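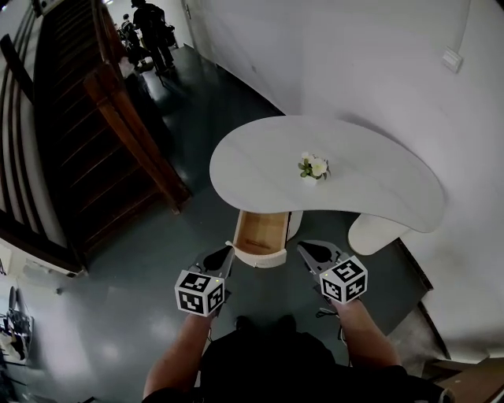
Guides > Handheld grippers > Drawers

Search guides

Opening a drawer cleanly: good practice for demonstrations

Drawers look like the easiest job on the list, and I thought so too until I'd done over 400 of them! So settle in, and let's go through it the way we teach it at Warkeo.

1. Stand square to the drawer, with room for your elbows, and keep the marker cubes clear of your sleeves.
2. Open the fingers well before you reach the front panel, then close gently - no snatching.
3. Pull in one smooth go and stop short of the end of the runners.
4. Let go, bring both grippers back and hold still for a slow breath before you finish.

If anyone wanders up close, stop and start over, please. Fadwa Saber's rule is a rest after every 34 takes, and your wrists will thank her.

Related guides
Cupboard doors and hinges
Marker cube care
Mahrous checklist for shared spaces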